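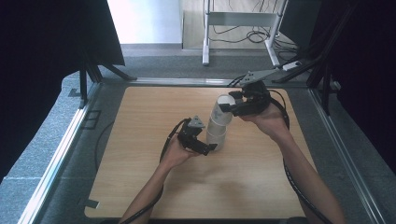
Miser 家計簿データセット

更新日:2021年5月21日
版:1.2

概要
Miser は、手書き家計簿の品目名を費目に分類するための小さなデータセットです。もとは家計簿ソフト Lutlow の自動仕分けを調整する目的で作成し、後から単体で使えるように整理しました。

収録内容
全体で400行あります。302行に費目ラベルが付いており、残りは未分類のままです。費目は食費、日用品、光熱費、交通費、医療費、交際費、その他の七つです。

ファイル
items.csv 本体
labels.csv 費目コードの対応表
split.txt 検証用に取り分けた40行の行番号

列の説明
id 通し番号
month 記入月(年は含みません)
item 品目名。表記は原本のまま
yen 金額(税込、整数)
label 費目コード。未分類は空欄

読み込み
文字コードは UTF-8、改行は LF、区切りはカンマです。品目名にカンマを含む行は二重引用符で囲んであります。Excel で直接開くと文字化けすることがあるので、「データの取得」から読み込んでください。

表記について
「牛乳」と「ぎゅうにゅう」、「電池」と「乾電池」のような揺れは統一していません。店名だけが書かれた行もそのまま残し、ラベルは空欄にしました。100円未満の端数を省いて記入された行があり、合計額の計算には向きません。

既知の問題
・3月分に同じ買い物が二重に記入された行があります。次の版で削除します。
・定期券の扱いが一定していません。交通費とその他の両方に出てきます。
・医療費の行が少なく、この費目の分類精度は安定しません。

変更点
1.2 labels.csv の費目コードをゼロ埋め二桁に変更
1.1 split.txt を追加
1.0 初版

利用条件
CC BY 4.0 です。出典には「Miser 家計簿データセット(Lavoie)」と記載してください。氏名と住所は削除済みですが、残っているものを見つけた場合は Issue に行番号だけを書いてください。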